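HOSP 3: Running a Small Dining Room
Tillmont Evening Program
Handout 3: The Cover Charge, the Place Setting, and Other Ways to Lose Money

Read this before class. It is short, and I will know.

Last session we got as far as the table itself. A table earns only while someone is sitting at it, and it costs you all the time.

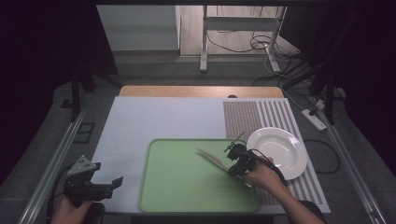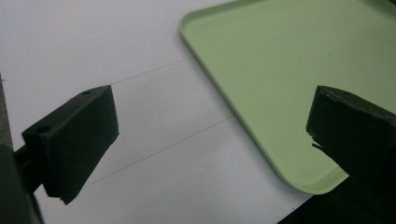
Fig. 3.1 (first picture). Round plate on a striped placemat, tray to the left.

Terms you need

Cover: one guest, one setting. Also the number your manager asks for when in a bad mood.
Turn: one party seated, fed and gone.
Breakage: everything that leaves the kitchen whole and comes back in a dustpan. Theft of teaspoons goes here too, out of politeness.

The Studerby case

The Studerby dining room has 41 seats. In February it served 924 covers and took great pride in this. In the month before, it had served 1,388. The owners blamed the weather, then the parking, then the soup. Look at the opening hours on your case sheet before you blame the soup.

Work out the drop in covers between the two months (464) and then the percentage (33.4). If you got 50.2, you divided by the wrong month. You have plenty of company.

Linen or placemats?

Linen has to be washed, pressed, counted and argued over. Placemats get wiped. The Bratu method, which we cover next time, charges linen to each cover. The Trudley method puts it in overhead, where it can be ignored until the annual accounts. Know both. Use Bratu on the exam.

For next class

Finish the worksheet on turns. Bring a menu from a place where you have paid for your own dinner. Menus with gravy on them are accepted but will not be returned.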